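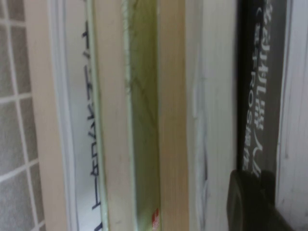

I've been promising you a piece on house rules for months, and January seems like the time for it, so get a coffee.

If you've read this newsletter for a while you know I look after the book-handling cell at Clerkemis. The job is picking single books off a tightly packed shelf and showing the cover well enough for somebody to match it to a record. We wrote our first set of rules in an afternoon and they were terrible. They ran to 143 lines! People read the first page, signed the last one and went back to doing whatever they did before. The version we use now fits on one sheet of paper, and I want to go through the parts that other shops keep asking me about.

Start with speed. We have two speeds, one for moving through open air and one for anything within 200 millimeters of a shelf or a person. You don't get to mix them. I had a long and friendly argument with the people at Brenness over this, who let their arm slow down gradually on the way in. It looks lovely, I'll give them that. But a person standing next to it can't tell which part of the slope they're on, and I like being able to look up and know.

Next, grip force. Ours is set for the weakest book we expect to see, and it stays there. If a heavy one slips, we log a failed pick and move on. Please don't nudge the number up "just for this one" (I have done it, I have the torn spine to prove it, and I paid for that book). Old spines are the worst, all soft corners and cracked glue, and a bulging paperback wedged between two stiff neighbors will come out bringing half the row with it if you let the fingers squeeze as hard as they want.

Then there's the rule that gets me the most mail: no pulling from the top of the spine. Librarians have been telling people this forever. You push the books on either side back a little and take the one you want by its middle. It costs us 4 seconds a book and it's in capital letters on the sheet. When we send new people to the training days at Groen I ask them to bring that one up early, because half the room will have learned it the other way.
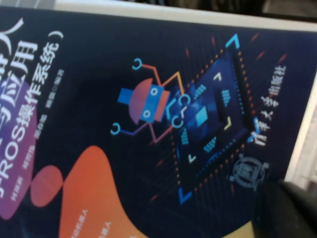

Covers get their own section. Once a book is out, the fingers stay off the title and the publisher's name, and if they can't, you set the book down and take it again from another side. Tilted is fine. Ours come up at all sorts of angles and the software can turn the picture around, but it can't read through a finger. The other half of that rule is about languages. We handle plenty of Chinese and Japanese titles now, and the match gets checked by someone who reads the language, every time, even when the computer says it's sure. I don't read either one, so I'm not allowed to approve those. I wrote that rule about myself, pretty much.

Logging is the dull one. Every pick gets a line, good or bad, and the bad ones get a sentence in plain words. "Slipped" is okay. "Error" isn't. We went back through more than 2,000 picks last fall hoping to learn something, and the lines that just said "error" were no use to anyone – most of those were mine, from the early days.

A few of you asked about stop buttons. One within reach of every place a person might stand, tested at the start of the shift by pressing it. Looking at it doesn't count as a test. The crew over at Clultside also test theirs after lunch, and I've been thinking of stealing that.

If you'd like a copy of the sheet, reply to this and I'll send it over. Change whatever doesn't suit your shop, but do tell me what you changed. The next revision is due in April and I still haven't settled what to say about dust jackets.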